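The Tinine kit came in December, in a crate so tall we had to take the door off its hinges. I signed for it at seven in the morning and I was grinning like a kid.

I had run the bench at Halby for 13 years. I had tried every sorting system a salesman could carry up our stairs, and I had sent them all back. But this one! Two arms, one on each side of the table, and a setup guide I could read over a single cup of coffee. You gave it yellow bins and a tray for the middle and told it what belonged together — round red boards, little wired cylinders, harnesses — and then you let it get on with the job.

By noon both arms were down in the near bins, one at the boards and one at the wiring, and I had forgotten my sandwich.

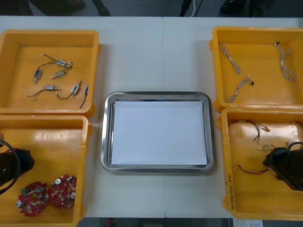

Bromell wanted to know what it would do with a tangle, because wire was where the last one gave up, and would the company still pick up the phone in a year?

Fair questions, both. I said I'd give it the whole winter and write down every fault, even the silly ones. I had a fresh notebook with 127 pages and I meant to be strict.

Then the left arm shifted a little over the red boards, slow and careful, like a hand feeling for keys in the dark, and I pulled up a stool to watch.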